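Ticket 857 — Booking page shows the wrong room size and double-books the small meeting room
Product: Nenell Room Booking
Site: Pirnstead
Opened by: Kumiko Kudo
Handled by: Asuka Kinoshita
Status: Resolved, left open for comments
Opened: 2020-03-29

Kumiko Kudo wrote:

Hello, and thank you in advance for reading all of this, I know I tend to go on a bit. I look after the room calendar for our building at Pirnstead, and we moved over to Nenell from the old Dimitriou calendar in January. For the most part everybody likes it. The colors are lovely, and people have stopped calling me to ask which room is free, so please pass my thanks along to whoever drew the week view.

My trouble is with the small meeting room. Two people can book it for the same hour and both of them get a confirmation email. I first saw it with a 10 a.m. booking that was sitting underneath another 10 a.m. booking, and you could only see the bottom one if you clicked the thin gray line at the side. I deleted one of them and it came back overnight. I have signed out and in again, tried a different browser, and cleared the cache twice (my nephew showed me how).

While I was poking around I also noticed that the room's page lists the table as 1000 mm deep when it is 800. I measured it myself with the tape from the supply drawer. People do plan their seating from that page, so I would love to have it right. 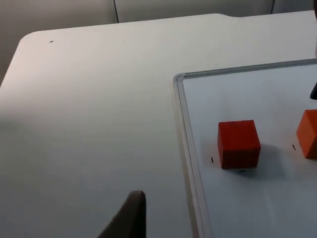
Small meeting room, white table and partition wall

The other rooms seem to be behaving. I'm at my desk most of the morning if it helps to talk.

Warmly,
Kumiko

Asuka Kinoshita replied:

Hi Kumiko, thank you for such a thorough note, it saved me a good deal of guessing. 

I had a look at your bookings and I think I can see the shape of the problem. When a calendar is brought over from Dimitriou, each room keeps its old ID alongside the new one, and the two are supposed to be joined together at the end of the import. Your small meeting room has two records that never got joined. One person books against the first, another books against the second, and each record quite truthfully believes the hour is free. The week view draws them on top of each other, which explains your thin gray line.

Could you try one thing for me before I change anything? Go to Settings, then Rooms, then tick "Show archived." Tell me if you see the small meeting room listed twice, and whether either entry has a little chain symbol next to it.

Kumiko Kudo wrote:

You were right! Two entries, same name, except that the second has a space at the end of it, which I only found by clicking into the box. There is a chain symbol next to the second one. I haven't touched either. Should I be worried about the people who already have bookings? There are a few regulars in there and I'd hate for them to lose their spot.

Asuka Kinoshita replied:

Please don't worry, nothing will be lost. The chain means that record is still syncing with the old calendar, and that is also why your deleted booking kept coming back overnight. I'll switch the sync off first and then merge the two.

Log of what I did, for anyone who picks this up later:

Exported all bookings for the room, 159 in total, and saved the file to the ticket.
Turned off the Dimitriou sync on the second record.
Removed the trailing space from the name.
Merged the second record into the first.
Changed the table depth from 1000 to 800.
Ran the conflict report. Four clashes, list sent to Kumiko by email.
Made two test bookings for the same hour. The second was refused with the usual message.

One small leftover — door badges. If your doors are on Ukard, the reader may hold the old room ID until it next refreshes. You can push it along from the Ukard page under Devices, "Refresh now."

Kumiko Kudo wrote:

I pressed Refresh now and the badge reader let me in on the first try. I've written to the people with clashes and moved two of them to the room by the stairs, and the other two sorted it out between themselves over coffee, bless them. The calendar looked right this morning and the deleted booking has stayed deleted.

May I ask one more thing while I have you? Is there a way to stop spaces at the end of a room name from being saved at all? I'm fairly sure I typed that one myself.

Asuka Kinoshita replied:

It's a very easy thing to do, so please don't blame yourself. There isn't a setting for it today. I've added it as a request for the Nenell team and linked it to this ticket, so you'll get an email if it's picked up. I'll leave this open a little longer in case anything odd shows up in the week view.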